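By Eun-seong Ki
December
14 comments · 63 shares

Up early, tea, straight to the mezzanine before the others. I do like it when the lights are on and the phones haven't started. Seon-mi had got there before me anyway (she always does this month) and had already done two rounds of practice with the hand gripper.

So, the new work! Until the autumn I spent most of my day keying in returns for the Gollutier account, 788 lines on a bad one, and my wrists knew all about it. The sorting software does that now. What I do instead is show the machines how to pick things up – bottles, cups, whatever is on the table – by doing it myself with the gripper in my hand, over and over, a bit differently each time. I thought I'd be bored by lunch. I'm not bored at all. You start noticing how you reach for a thing, which side you come in from, when you slow down.

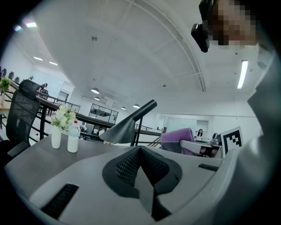 Up by the railing, flowers and the red-capped bottle on the table.

Randi came over from Jurkiron at ten to see how we're getting on, and I talked at her for far too long. She wanted to know whether people were worried. Some are, and I told her so. Ivar did 18 years on the packing line and he doesn't love being asked to teach his own job to an arm. But he's the best of us at it, by miles, and this afternoon he spent a good half hour putting me right about my grip – too tight, too quick, and I let go before the thing is properly down. I was so pleased I wrote it all on my hand.

Sarita has got us the longer breaks from January. She also wants our names kept with the sessions we record, so the skill is counted as ours when pay comes up. I think she'll get it.

Aim for tomorrow is 200 clean picks between me and Seon-mi. Must bring the other shoes, my feet are killing me from all the standing.

Recent entries
Last day of the Gollutier spreadsheets
Tea with the night shift
What Ivar said about the arm
The Vasturau visit, part two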